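Oiling a bamboo board -- how often?
September 29, 2022, posted by siliņa_k

siliņa_k: I have a bamboo cutting board with a groove, and it lives on the marble counter. The shop told me to oil it in February and then forget it. Is one time in a year enough?

Belleo40: No. I oil mine every month, and a 200 ml bottle lasts me long.

kondum: I don't agree. Bamboo is not like maple, it drinks very little. Two times a year is fine.

Belleo40: Mine became gray with two times -- so maybe it depends on the kitchen.

siliņa_k: Mine is this one, it has the groove on all my photos. 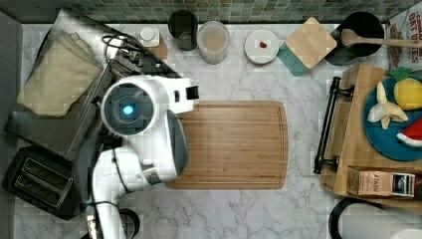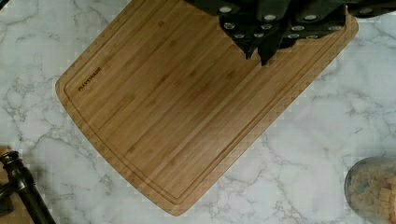

illey: Do you oil inside the groove also?

siliņa_k: I do, with a corner of an old cloth, and I wipe the rest off after two hours.

Last updated: September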